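Hand gripper trials: your questions, my answers

14 comments | 30 shares

I keep getting the same handful of emails since I put up my notes on comparing hand-held grippers, so I'm putting the answers in one place. Last touched 2024-07-07. If yours isn't covered, the comments are open and I do read them (slowly).

Which grippers did you compare?

Two that I bought and one that I built. The bought ones are the Poltach and the Kello. The third is the Fledberg, a free design you print yourself and put together with screws and a lot of muttering. I started in January with the Poltach and added the others as the parts came in.

Why hand-held ones? Don't you have an arm?

I do, a Kárason, and it lives bolted to a bench in the garage. I can't drag it through the house! With a hand-held gripper I squeeze a trigger, the jaws close, the camera on top records what the jaws are doing, and later I play those recordings back to the controller on the arm. For trying out finger pads it's also just so much quicker. Swap the pads, squeeze, swap again. On the arm a pad change means homing the thing again, and I lose the whole evening.

How many grasps did you record?

2,108 in total across the three, and I threw out 114 of them. Mostly those were ones where I forgot to start the recording at the right moment, plus a bad afternoon where the clock on the camera and the clock on the trigger sensor disagreed and I didn't notice until supper.

Do the finger pads really matter that much?

Yes! More than anything else I changed. I went in thinking the linkage would decide it and I spent way too long oiling pivots. Then I put ribbed pads on in place of the smooth ones and folded cloth went from a coin toss to something I could count on. The ribs grab the edge of a fold, where a smooth pad tends to slide right over it. They do nothing much for hard, shiny stuff like a phone case, and I went back to smooth for those.

How wide should the jaws open?

Wider than you think, for bedding anyway. A folded blanket is a big soft lump and you want to come down over a corner of it with room on both sides, because you'll be off by a bit every single time. I start every blanket grasp with the jaws all the way out and the pads angled in toward each other, then close in one slow squeeze.
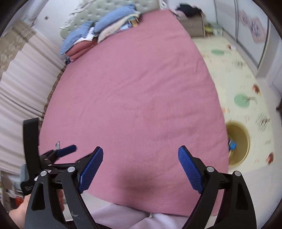
Ketill Hallgrímsson wrote in to say I've got this backwards: "Start half open. If you start wide, the pads sweep across the cloth on the way in and bunch it up, and then the arm learns to bunch it up too. I lost a whole week of recordings that way." He has a point about the bunching. I tried half open for an evening after his message and it was cleaner on thin sheets, but I missed the corner on thick blankets more often than I liked. So now I do half open for sheets and wide for blankets, and we've agreed to keep arguing.

Does the camera see enough?

Mine's a wide lens, so the corners go dark and straight lines bend, and you get used to it. What you want is both pads in view from fully open to fully closed. Check that before anything else, with your hand on the grip the way you'll really hold it. On the Kello I had the camera tipped too far forward at first and lost sight of the pads every time they closed, and I had to redo the lot.

Can I mix recordings from different grippers?

You can, but tag them. I trained one run on everything thrown in together and the arm behaved like it couldn't decide how long its own fingers were. Sorting by gripper and giving each its own offset in the controller settings fixed most of it. Not all. I still get a funny little hitch right before it closes, and if you know what that is please tell me.

My trigger sticks. Is it broken?

Probably not. Back the screw off a quarter turn and try again. If it still drags, take the lever out and look for a rough edge on the print. I've sanded mine twice.

How long does a session take?

I stop at 19 minutes. My thumb decided that number, I didn't. Past that I get lazy with the approach and you can see it in the recordings, they all come in from the same side.

So which one should I get?

If you want to start tonight, the Poltach. If you like fiddling, print the Fledberg, and put the money you saved into pads. The Kello is nicely made, but it's heavy up front and I kept reaching for the others.

Will you post the pad files?

Soon! I changed the rib spacing again last week and I want to put a few more blankets through it first.

14 comments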